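About Us

Gikaren is a shared workshop in Gravville, and if you've found this page you have probably either heard the band saw from the sidewalk or been told about us by a member who can't stop talking about their project (we have a few of those, and we love them). We started with 4 people splitting the rent on half of the old Tradton building, mostly so that we could stop drilling things on our kitchen tables. There are 23 of us now, and we've spread out over the whole ground floor, which still has its original concrete under all the sawdust.

People here make all kinds of things – bookshelves, guitar pedals, one very patient canoe – but over the past couple of years the back of the shop has slowly filled up with robots. It began when a few members wanted to see whether they could build a decent arm at home out of 3D-printed parts and hobby servos, and then of course one arm wanted a partner, and that was the end of our spare evenings. We call the pair Odukoya, a name that was on the whiteboard long before the first part came off the printer, and by now it would feel rude to change it.

What we'd like Odukoya to do is fold laundry. We know there are grander goals, but every one of us has a basket waiting at home, and cloth makes a wonderful teacher. It slides, it bunches up, it never lands the same way twice, and a grip that works nicely on a wooden block will let a sleeve go without a second thought. So we print a new fingertip, move a camera a little, tidy up the wiring, and have another go. If you come by on a build night you're welcome to pull up a stool and tell us what you'd try. Some of our better ideas came from visitors who had never touched a servo but had folded an awful lot of shirts!

You don't need any background to join. New members get a walk through the tools, a shelf with their name on it, and as much help as they want with a first project. The printers are shared, so please sign up on the sheet by the door, and bring your own filament if you're fussy about color. We ask everyone to sweep up after themselves and to leave the clamps on the rack, because we are forever hunting for clamps.

The shop measures 144 square yards, counting the little room with the kettle, and we're open to guests most evenings in April and all through the summer. Ring the side bell and give us a minute, as the person nearest the door is usually holding something together while the glue sets.
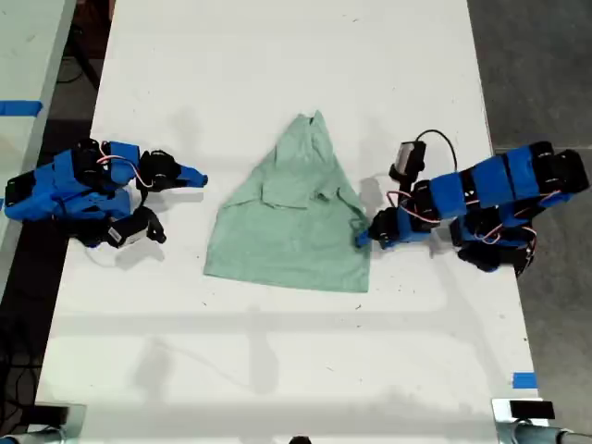
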